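Snack drawer organizers, do the divider trays work or is it a waste

minttu_s
ok so my snack drawer is a disaster. bars under the crackers, half bags of nuts w/ a clip on them from last October. Looking at those shallow plastic trays with the dividers you put in yourself. Anybody use one for FOOD? everything I find is people doing socks

Areti_K
Had the Sturow one, 14 bucks. Fine for tea bags. Bars ok. Chips no, way too shallow, the bags just flop over the side.

pantry1105
disagree on shallow. Shallow is the point, you can see what you have. Deep bins = stuff goes to die at the bottom. I threw out 13 granola bars from a deep bin once, all expired

Areti_K
you can see it if it stays standing up. mine didnt

ashraful_h
Depends on the pouch. Stand up pouches with the flat bottom are great in these, pillow bags are hopeless. I keep mine on the table not in a drawer, kids can reach. Dividers standing up, pouch goes in the end section, done.

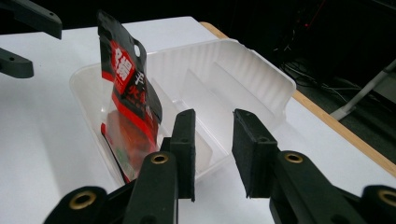
White tray w/ the clear-ish dividers, pouch in the left section

I like that they're see thru sort of. Frosted. Light gets in anyway.

minttu_s
oh thats nicer than I pictured. which brand?? and do the dividers move

ashraful_h
Tinitz. They slide out, little ribs along the back to hold them. Kinda fiddly the first time, then you leave it alone

pantry1105
the ribs are where crumbs live fyi. Old toothbrush, warm water. Dishwasher warped mine

Areti_K
^ this. Also who is leaving snacks out on the table, mine would be gone in 30 minutes

ashraful_h
they're gone either way lol

aliki.tz
Going to be the grump here. You don't need to buy anything. Shoebox lid, cut up a cereal box for dividers. Used one for years before my sister gave me a Pirach tray and the tray is not better, just whiter

pantry1105
cardboard + food = ants. been there

aliki.tz
never had an ant. wrapped snacks only, nothing open goes in

minttu_s
Ok measured the drawer, pouches wont fit standing w/ it closed. So table or counter. Leaning table. Do I do one section per kid or sort by type

Areti_K
By type. Per kid is a fight every single day, somebody always has more

ashraful_h
per kid worked for us. They quit asking whos is whos. But mine are older, so maybe thats it

minttu_s
going by type, will switch if theres bloodshed. Ordering teh Tinitz tonight, thx all

aliki.tz
shoebox is still free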